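Praluvley Shared Studio — Members' Meeting
Minutes, 24/12/2018

Present: Helju Paulauskas (chair), Osaze Danladi, Dorothy Wragg, Omolara Ugwu, Fatima Adebisi (minutes)
Apologies: the Conen Street evening group, who had their own party to run

1. Last meeting
Minutes accepted with one fix. The tea towels came from Dorothy's sister, so thank you to her and sorry for the mix-up!

2. The spring table display
We spent most of the meeting on this and it was worth every minute. Helju reported that the Bolley branch library has said yes to a tabletop display in March, and they're giving us the long wall by the front desk. Everybody was thrilled. We've been asking for that wall for ages, and it gets all the foot traffic from the story hour.

The theme is "A Place at the Table." Each setting stays very simple, with a plate, something to drink from, and one or two small things that bring in a season. Omolara wants plenty of bare white between the pieces so the colors can do the work, and after trying it with too much on the table and then with much less, we all came around to her way of thinking. Dorothy did ask for a tablecloth. She was outvoted but took it well, and she may still get one for the winter setting.

For the fall setting we're going with the lavender-blue plate, the pale teal mug, and the two little orange pumpkins. Osaze had been pushing for an all-brown fall (he brought swatches) and has now changed his mind completely. The orange next to that cool plate is just lovely, and kids will go straight for it.
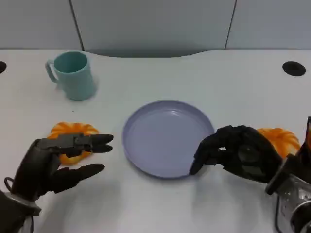

There was a long and happy argument about whether the pumpkins should sit together or apart. Omolara likes them on either side of the plate. Helju would put both by the mug. Agreed to leave them apart for now and look again when we have all four settings planned. Fatima asked that whatever we choose gets written down, so that the Tuesday people can set it up the same way without calling her.

The plate stays empty. Dorothy's felt cookies are beautiful and will go in the summer setting, where they'll have more room to show off.

Spring and summer are still wide open. Osaze offered yellow for spring. Bring ideas, bring objects, bring anything small and bright from the back of your cupboard — we really do want to see it.

3. Cards and labels
Sorrentino Print quoted $37 for the label cards and $60 if we want the folded kind that stand up by themselves. Agreed on the flat ones, propped on the little stands we already own. Omolara will write the wording and keep it short. Dorothy will check the spelling, and she promises to be strict.

4. Children's table
Helju would love a low table next to the display where kids can lay out a setting of their own. The library is open to it. We have nearly 36 plastic cups and plates in the Conen Street closet, and they need sorting before we promise anything. Osaze and Fatima will go through them after New Year's.

5. Other business
Omolara's pear cake was praised at length and the recipe will be passed around. Whoever left a green scarf on the coat hooks, Dorothy has it.

Actions
Helju — confirm dates and wall length with Bolley
Omolara — label wording
Osaze and Fatima — sort the closet
Dorothy — spell check, felt cookies, scarf
Everyone — objects for spring and summer

Meeting closed early so people could get home for the holiday.

Praluvley Shared Studio | Contact the secretary | © 2018 | Back to top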